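Como enrolar cabos finos sem estragar (e achar depois)

Durante anos guardei os cabos todos na mesma gaveta, feitos num novelo. Em janeiro perdi uma tarde inteira à procura do cabo do teclado e decidi que chegava! Desde então faço assim, e dá para qualquer cabo fino, desses de carregador ou de áudio.

Primeiro, uma mesa livre e clara. Parece mania minha, mas um cabo preto num tampo branco vê-se logo, com as curvas todas. 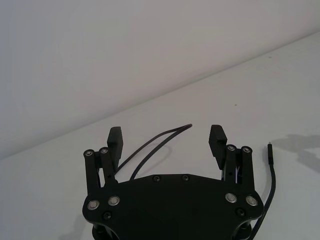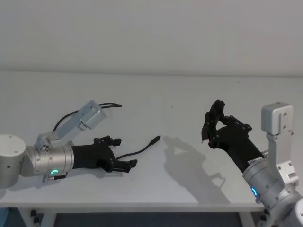 Na segunda foto, o cabo preto estendido na mesa branca, com a ficha na ponta.

Estiquem o cabo sem puxar com força e passem os dedos de uma ponta à outra. Se sentirem um vinco, parem aí e desfaçam a torção com calma — é nesse ponto que ele costuma partir por dentro.

Depois comecem pela ponta sem ficha e façam voltas largas, do tamanho de um pires. Eu enrolava à volta da mão, bem apertado, até o Ehab Hamdy me tirar o cabo das mãos (com razão, já tinha dado cabo de dois). Uma volta por cima, a seguinte por baixo, e ele fica deitado sem fazer molas.

Para prender, uso tiras de velcro de 190 mm. Comprei um pacote de 70 e ainda tenho quase todas. Elásticos não, que secam e colam!

Falta a etiqueta: fita de papel dobrada junto à ficha, com o nome do aparelho a caneta. Guardo tudo ao alto numa caixa de sapatos, com a ficha virada para cima.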